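Notebook, Lokport open day, sim station
February 8, 2018
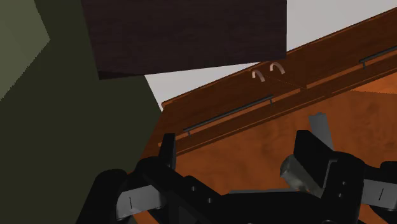
Tatsuya wants it on record that the drawer task should have been on the big screen from the start, and that the mobile base in the lobby was a waste of the good projector. I half agree. People did stop for the base. But they stayed for the drawers, and by the afternoon we had them standing two deep behind the desk.

Writing this up tonight while I still remember who said what.

Setup: room 213, the long bench, one workstation running the kitchen sim with the wrist view up full size, and the gamepad on a cable long enough for a visitor to sit down with it. Build 2209. I had meant to use the newer one, but Lawal found the contact solver doing strange things on Tuesday night and we rolled back. Glad we did. No crashes all day, which I want to underline because last April we spent half the open day looking at a terminal window.

The idea was to let visitors drive the gripper to one of the bar handles and try to pull the drawer. Simple to explain, hard to do, and you find out very fast why we talk so much about approach angle. Everybody comes in too square. Then they bump the cabinet face and back off and try again, and on the second or third go you can see them start to think about the wrist! I loved that part. I must have watched it happen all day and I wasn't tired of it at the end.

Groups were meant to be up to 3 at a time. That lasted through the first one. After that Tonantzin just let people in and it was fine, a bit warm.

Questions I want to keep:

A retired machinist asked how the simulated finger "knows" it's touching anything. I gave him the contact points answer and he pushed back, asked what we do about the give in a real fingertip. Good question. We fudge it with a stiffness value and I told him so. He wants to come back and see the real one.

A girl who looked to be in middle school asked if the robot minds only seeing from its hand. I said it gets other views too, in training. She said she'd want one on the ceiling. Takumi has been asking for a ceiling view for months and was extremely pleased.

Two people from Nilsuwan asked about wood textures and whether we randomize them. Yes, and the wall colors, and the handle finish. They do packaging lines and have never had to care about cabinets, but they have the same trouble with shiny film. Osamu took their details. He thinks we could swap texture sets with them, and I'd like to try it before the Rindano review.

Things that went wrong:

The wrist view makes some people queasy if the joystick gain is high. I cut the gain in half before lunch and the complaints stopped. Should be the default for demos.

The tilt confused people. When the wrist is rolled the whole kitchen leans, and visitors tried to level it before doing anything else. Lawal suggests a small horizon marker in the corner. Easy, I'll do it.

The reset key is right next to the pause key. Lost a very nice grasp that way. Sorry again to the man in the Drovora jacket, who was a good sport about it.

The best moment was late. Tonantzin had the gamepad for the first time, everyone else had drifted off toward the coffee, and she hooked the left handle and brought the drawer out in one smooth pull. Cheering from the 2 of us who were left. I hadn't turned on logging. Of course I hadn't.

To do: horizon marker, demo gain, move the reset key, logging on by default. Ask Osamu for the Nilsuwan contact. Return the projector cable to Takumi. Tatsuya gets his big screen next time.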